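Products / Hand-Held Grippers / Gounder G2 / Demo Days

Gounder G2 hand-held gripper, pair

Item 619. Sold in pairs, left and right. Single units on request.

The G2 is a two-finger gripper worked by hand, made for recording household tasks that will later be taught to a robot arm. Each unit carries its own camera and comes with ribbed finger pads. Pads are a wear part and can be ordered separately in packs of 16.

See it in use

Norkadar holds a demo day for the G2 each month at its Puvard showroom, with home visits on request. The next one is in September. Doors open at 9 in the morning. The session covers setup, calibration and a full clothes-folding run, and visitors can try a pair for themselves after lunch.

Kvido Beneš runs the demonstrations. He works with real clothes on a real bed and starts with T-shirts before moving on to padded jackets. Thick sleeves are the hard part — they spring back if the fingers let go too early. "Fold the sleeve in, hold it, then open slowly," he tells first-time users. Most people close the fingers too hard on their first try.

Bring your own garments if you have a particular task in mind. Dark, shiny fabrics are harder to track and are worth testing before you order.

What the demo covers
- Fitting and changing finger pads
- Pairing two units and checking the clock sync
- Folding shirts, trousers and jackets
- Exporting a session to Ketum software

Booking

Places are free but limited. Write to Darcy Bolger at the Puvard showroom and say how many people are coming. Home visits cost 324 per half day, taken off the price if you order a pair afterward. We need a bed or a large table and enough room to stand beside it.

We use cookies to remember your basket and region. Accept all | Manage settings
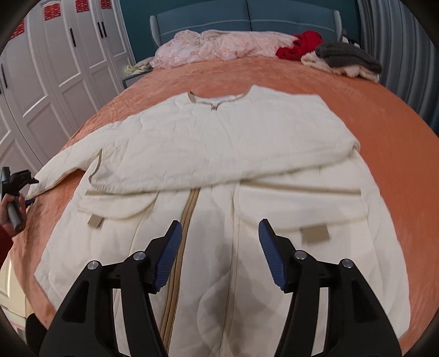 G2 home visit: quilted jacket, one sleeve folded in.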